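Reading up on the Dosten mill lockout for a talk in June. A few notes as I go.

The Wuster company ran both mills in town. When the weavers at the lower mill asked for paid meal breaks, management shut the gates at both. 2727 people were out of work by the next morning.

Most of them had never been in the union. The spinners at the upper mill hadn't asked for anything and were locked out anyway – a lot of them signed up that week.

It lasted 17 weeks. The union paid strike money for the first nine, then cut it in half, then ran out. After that it was soup kitchens and credit at the Sayce Street grocery.

The company houses were the hard part. Wuster sent eviction notices to 49 families. The county sheriff served the first few, then said he didn't have the deputies for the rest.

Union minutes from this stretch are thin. Two pages are missing and the secretary's handwriting gets worse as the weeks go on.

The settlement gave them a 20-minute paid break and no raise. Eleven weavers were not taken back. Their names are in the payroll book with a line through them.

Next I'm reading the Cillus dockworkers' letters. They sent money to Dosten twice and I want to know who asked them to.

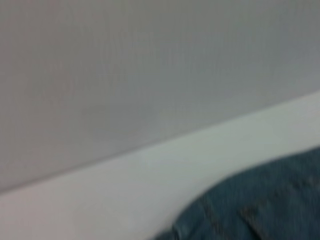

Peninah Makori
7:40 PM

If your family worked at either mill, my messages are open. Pay slips and rent books are especially useful.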